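FOOD AND HOUSEHOLD STUDIES
Handout for Unit 2: Bread after Baking

Read before the seminar. Bring the handout with you, together with your completed storage record from Unit 1.

Purpose of the unit

Unit 1 dealt with flour, water and the work of the oven. Unit 2 begins when the loaf comes out. Students are expected to be able to explain why bread goes stale, to tell staling apart from drying and from spoilage, and to give sound advice on storage for a given type of loaf.

Staling and drying

The two terms are often used as if they meant the same thing. Drying is loss of water to the air. Staling is a change inside the crumb, and it takes place even when a loaf is sealed so that no water can leave it. During baking, the starch in the flour takes up water and swells. As the loaf cools, the starch begins to settle back into a more ordered form. The crumb becomes firm and crumbles more easily.

The crust behaves in the opposite way. A fresh crust is dry and the crumb beneath it is moist. Water moves outward, and the crust turns soft and leathery. A closed plastic bag speeds this up by holding moisture near the surface.

Staling can be partly reversed by heat. A loaf warmed through in an oven becomes soft again for a short time, then firms up faster than before. Students should note that this does not restore lost water.

Temperature

Starch firms most quickly at temperatures just above freezing. A refrigerator therefore slows mold but hastens staling. Freezing almost stops the process, provided the loaf passes through the cold range quickly. Bread for freezing should be sliced first, wrapped closely and used within the period given in the course tables.

Spoilage

Mold spores do not survive baking. They reach the loaf afterward, from the air, from knives and boards, and from hands. Sliced bread offers them more surface. Visible mold on soft bread means that the whole loaf should be discarded, as growth may extend beyond the part that can be seen.

Case reading: the Wulville storage survey

The survey covered 1,383 households in Wulville and the nearby district of Lulov. Each household was asked how bread was kept, how long a loaf lasted, and what was done with the remainder. Roughly 50 percent of households kept bread in a plastic bag at room temperature. A further 22 percent used a bread box or crock. The others gave mixed answers, including paper, cloth and the freezer.

In Lis, an outlying part of the district, rye and sourdough loaves were more common. These stay acceptable for longer, and the answers on waste should be read with this in mind. The survey relied on what people reported. It did not weigh the bread thrown away.

Points for the seminar

Consider why a household might choose the refrigerator in a warm, humid month.
Compare the paper bag and the plastic bag for a crusty loaf on its first and second days.
Consider how the survey might have measured waste more directly.

Practical work

Loaves for the practical come from the Plakport bakery and will be issued at 9:30 a.m. Label each sample with its wrapping and its place of storage. Samples for tasting must be kept apart from samples for observation. Nothing from the observation shelf may be eaten. 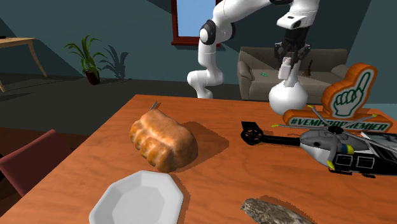 Unit 2 / Storage at Home

A loaf with a bumpy, golden-brown top, lying on its side on a table, has most of its crust open to the room. Record the state of the crust and of the crumb separately, using the terms given under Staling and Drying. Completed records are due at the start of Unit 3.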